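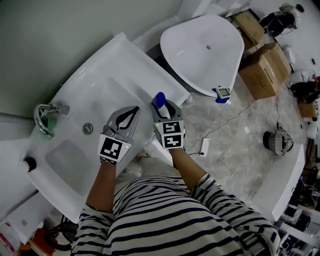
If you've just bought your first Japanese woodblock print and it came rolled up in a tube, please don't panic and please don't press it under the dictionary yet! I did that with an actor print I got from a dealer one Sunday in March and gave it a lovely sharp crease across the sleeve. What you want first is a little moisture in the air near the paper, and none on it. A small white spray bottle with a blue cap, the kind you'd have at the side of the bathtub, is all the equipment this takes, and you point it at the blotter, never at the print. Old reds and purples can run if you so much as breathe on them wrong.

So, what you need: two sheets of plain white blotting paper bigger than the print, a flat plastic tray with a lid, a piece of polyester web (it feels like very thin interfacing), clean hands and a free afternoon. I use Minel blotters because the shop near me has them, but any acid-free ones will do.

Mist one blotter lightly, maybe 3 squirts for a standard oban sheet, and wait until the shine has gone. Lay it in the tray, put the web on top, then set the print on that, face up, still in whatever curl it likes. Lid on. Go and have coffee.

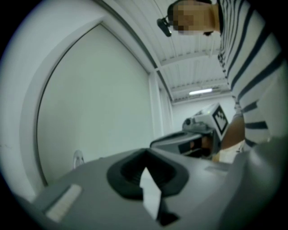 Check it after about 100 minutes. The paper should feel limp and a bit cool, and the curl should open under its own weight. If it fights you, put the lid back and give it longer. My friend Jeptoo Mussa leaves hers until bedtime, but she has nerves of steel and a dry apartment.

Once it's relaxed, lift it out on the web (not by the corners, ever) and slide it between two dry blotters. Then a board, then a few heavy books. I change the blotters once in the evening and again at breakfast, and leave the whole stack alone for a couple of days after that.

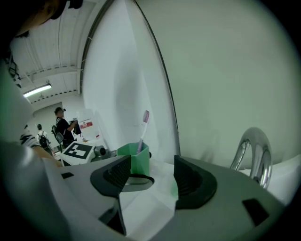

A few things to skip this method for: prints glued to an old album page, anything with mica sparkling in the background, and anything with mold spots. Those go to a paper conservator. Mine is Cathal Hegarty, and he has talked me out of several bad ideas over the phone.

When it's flat, hinge it into a folder with Japanese tissue and wheat starch paste. No tape!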